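Hanging Plastic Wine Glasses on a Wire Rack

December — by the Skarkby Kitchen Notes desk

Search this site Go Advanced

Quick one, writing this before lunch. You need a wire stemware rack (mine's the Skudwood tree kind) and some plastic glasses. Five minutes, tops.

1. Rack on the table first. Press on the legs — if it rocks, bend the low one a little.
2. Lay the glasses down on their sides near the rack. Standing up they get knocked over.
3. Pick each one up by the foot. Not the bowl, you'll need the bowl end free.
4. Tip it upside down, foot on top, stem between the wires. Slide it in untill it stops.
5. Fill the back first. Long bowls bump the ones behind.
6. Leave a gap between bowls. Colors in any order, I just grab whatevers closest.

To take one off, same thing backwards. Hold the foot, slide toward you.

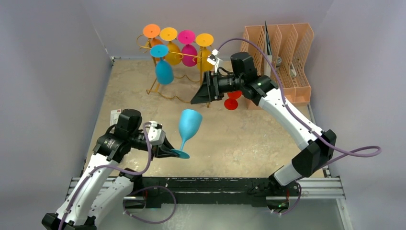
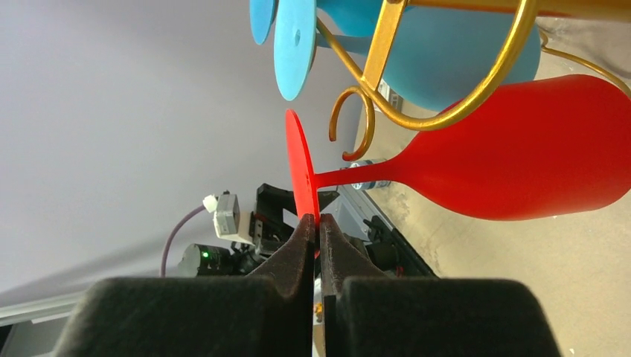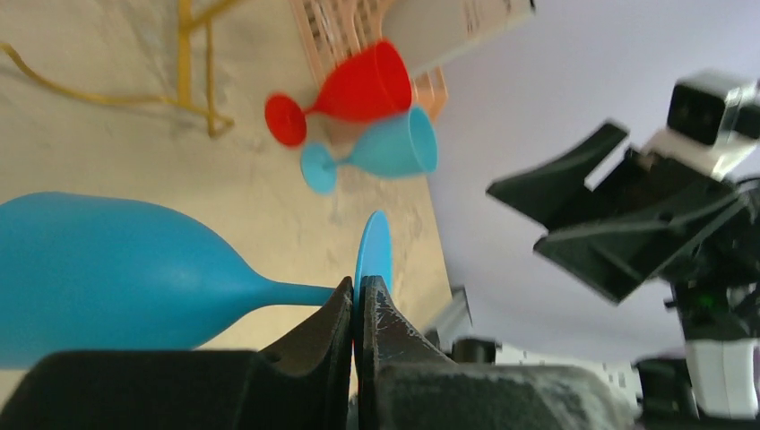
Glasses held by the foot: light blue, red, blue.

Comments (8)

stemfan: Does this work with the short Clilteck rack? Mine has no curls on the legs.

porchlight22: Back first!! Been doing it wrong for years

stemfan: Tried it, fits fine. Had to squeeze the wires a bit.

gravyboat: do you dry them before hanging or after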